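**Pince qui ferme de travers après remontage du poignet**

**saragih_atelier**
Bonsoir à tous, et merci d'avance pour votre patience -- je sais que le sujet revient souvent ! J'ai démonté le poignet de mon bras en octobre, tout nettoyé, tout revissé, et depuis le zéro du servo de pince se balade : 496 au démarrage, et jusqu'à 574 quand je relance. La vue du poignet, puis celle de la caméra fixe :

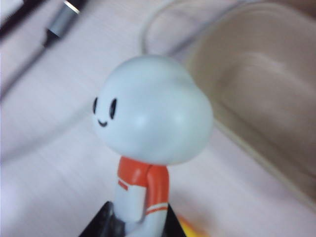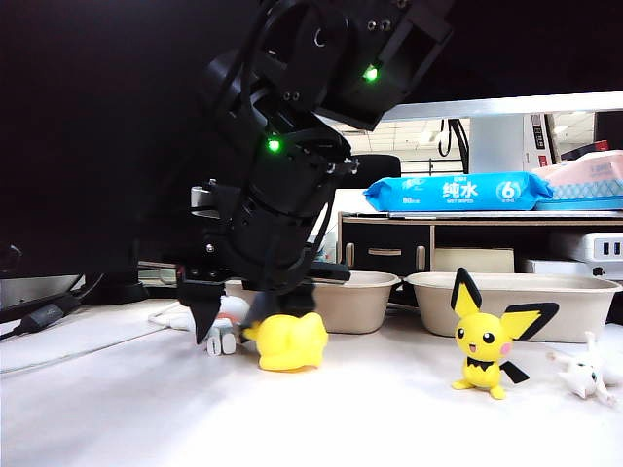

*Photos : Juwita Setiawan, atelier de Clavthorpe*

**paditz**
Joli coin de travail, on a envie de venir jouer ! Pour moi c'est le palonnier, remonté avec un cran de décalage. Tu desserres la vis centrale, tu mets le servo au neutre sous tension, et tu reposes.

**prirton2**
Pas d'accord, désolé Paditz. Un cran de décalage donnerait toujours la même erreur, or là ça bouge d'un démarrage à l'autre. Je regarderais plutôt le câble, qui tire peut-être quand le poignet tourne (j'ai eu exactement ça, j'y ai laissé 2 soirées).

**paditz**
Bon, je te l'accorde pour le câble -- mais refaire le neutre ne coûte rien, et je le ferais quand même avant.

**saragih_atelier**
Merci à vous deux, vous êtes adorables ! Je commence par le câble, puis le neutre, et je relance 100 cycles à vide demain matin. Je posterai les valeurs ici.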